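Trimex Presents New Belt Dryer for Compost and Organic Granules

Devitz, 3/2/19

Trimex, manufacturer of drying and sieving machines for agriculture, announces the start of sales of the Flemia belt dryer. The machine is made for producers of compost, pelleted manure and other organic soil products who need to dry their material slowly and at a low temperature.

The Flemia was developed during two seasons together with the composting plant in Trindade, where the first unit is in operation since August. In this time the plant has dried 2,736 tons of material with it, mostly green waste compost and chicken manure pellets.
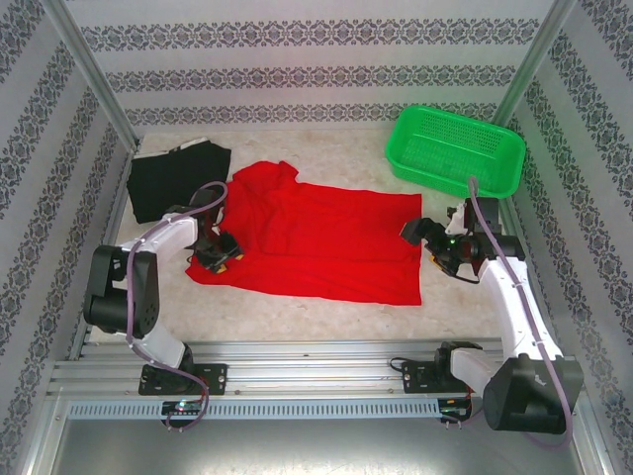
The material enters through a hopper and is spread on a perforated belt by a turning screw. Warm air is blown through the belt from below. The air temperature can be set by the operator and does not go over 62 degrees Celsius in the standard version. Customers who must follow other rules for their product can order a second air heater, and then each half of the belt has its own temperature.

"Many of our customers had before only a drum dryer, and for mineral fertilizer this is a good machine," says Carola Buschmann, head of product development at Trimex. "But soft pellets break in the drum and make a lot of dust. In Trindade they were sieving out the broken pellets and sending them back to the press every day. We wanted to give them a dryer where the pellet is lying still."

The speed of the belt is controlled by a moisture sensor at the outlet. If the material comes out too wet, the belt slows down by itself, and the operator receives a message on the control panel. The panel is available in 5 languages. All settings can be saved under the name of the product, so a change from compost to pellets needs only a short stop for cleaning.

Heat can come from a gas burner, from a wood chip boiler or from the waste heat of a biogas engine. The connection for hot water is included in the price — the burner is not, and must be ordered separately.

The side doors open over the full length of the machine, and the belt can be changed without taking off the fans. Spare belts are kept in stock in Devitz. Delivery time for a complete machine is at present 66 working days after the order is confirmed.

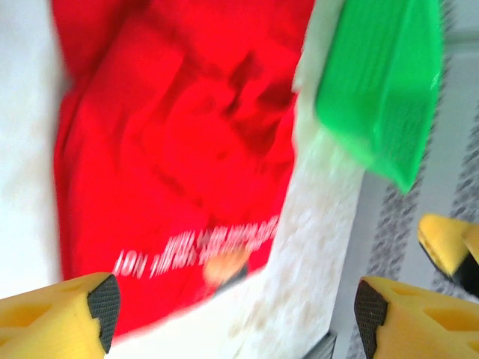 Trial Drying for Customers

Interested companies can send their own material to Devitz for a trial. The sample should be delivered in closed bags, with a note of the main ingredients and the desired final moisture. After the trial the customer receives the dried material back, together with a written report on drying time and heat consumption. Please contact the Trimex sales office before sending any material.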